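Ticket 1380 – Reheating station, Vitasel staff kitchen, level two
Category: Automation / shared equipment
Priority: Normal
Status: Closed, with follow-up
Assigned to: Brijesh Yadav, Workplace Systems
Related ticket: 681 (roster change, catering support)

Summary of request

Catering support staff report that the arm at the reheating station stops during the plate retrieval step and waits for someone to acknowledge the fault at the wall panel. The fault has occurred on most shifts since the station was moved to its present counter in December. Staff also ask who is responsible for clearing it, as the roster change recorded in ticket 681 removed the position that used to attend the station at lunch.

Scope

This ticket covers the arm's handling of the door, the plate and the dial. It does not cover food safety, which remains with catering under the existing procedure. All trials were run with the replica meal kept for the purpose. No food for consumption is to be used while a ticket on this station is open.

Log

Entry 1. Fault history exported from the station controller. The stops fall into two groups: "door position not confirmed" and "plate not found". The second group is much the larger. Boltley, who supplied the station software, were sent the export and asked to comment.

Entry 2. Spoke with four members of the catering team at the change of shift. Their account agrees with the export. They added that the arm will usually complete the step if the door is pushed fully back by hand and the fault is then acknowledged. This had become a habit on every shift and had not been written down anywhere. Staff were thanked for the information and asked to log each occasion until the ticket is closed.

Entry 3. Reply received from Boltley. They consider that the taught positions were carried over from the old counter and have not been redone. They recommend teaching the station again from the beginning, starting with the door.

Entry 4. Station taken out of service for the morning and a notice placed on the kitchen door. Approach, door and plate positions checked on the present counter.
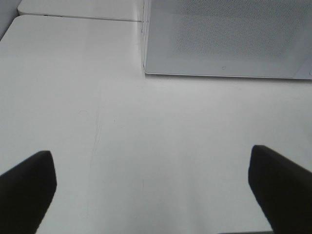
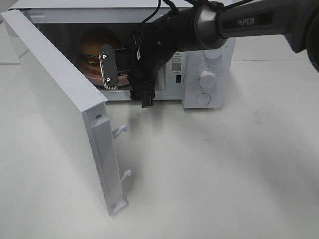
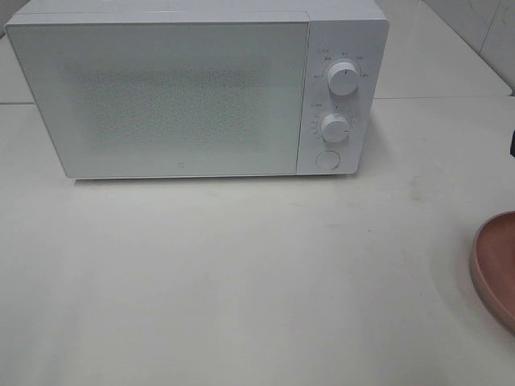
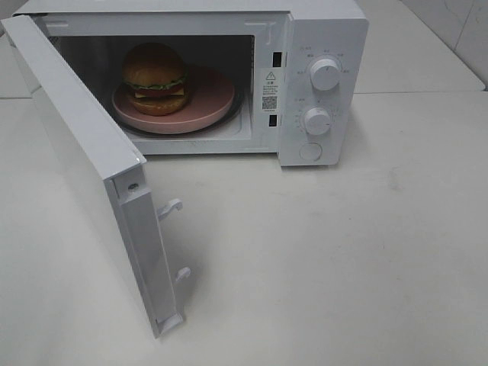 Entry 5. The stored door angle was found to be 10 degrees short of the angle the door reaches when fully open. The arm was therefore planning its entry around a door that it expected to be closer than it was, and giving up when the path did not agree. Door angle corrected and saved. The plate position was taught again with the plate centred on the turntable.

Entry 6. Ran 80 retrieval cycles under supervision. One stop was recorded, in the "plate not found" group, after the plate had been placed well off centre on purpose. This is the intended behaviour and no change has been made.

Entry 7. Timer dial. Catering asked whether the arm could be allowed to set longer times. The request is declined for the present. The dial is turned by feel and the station has no means of reading back the time selected. Grivska have been asked for a quotation for a suitable sensor – the request will be handled under a separate ticket.

Responsibilities from this date

The person rostered on the serving counter may acknowledge a stop once. If the station stops a second time in the same shift, it is to be switched to manual and a ticket raised. Staff are not expected to reach past the arm under any circumstances, and the practice of pushing the door back by hand is to cease.

The catering team raised a fair point about workload. The station was introduced to free one person from reheating at lunch, and that person's time was moved to the serving counter. While the fault was present, the same work was still being done between other tasks and was not shown on any roster. Workplace Systems accepts that this should have been picked up when the counter was changed. Time spent attending the station will now be recorded as its own line on the shift sheet, and the figures will be reviewed with the team before any further hours are moved.

Staff who have not completed the Huamán induction module for shared workspaces should do so before working beside the station. Relief staff are included.

Outstanding

– Quotation from Grivska for the dial sensor.
– Laminated instruction card for the wall panel, to replace the handwritten one.
– Check of the door angle to be added to the relocation checklist.

Ticket closed by B. Yadav, Sunday, January 4, 2026. To reopen, reply to this ticket and include the fault text as displayed on the wall panel.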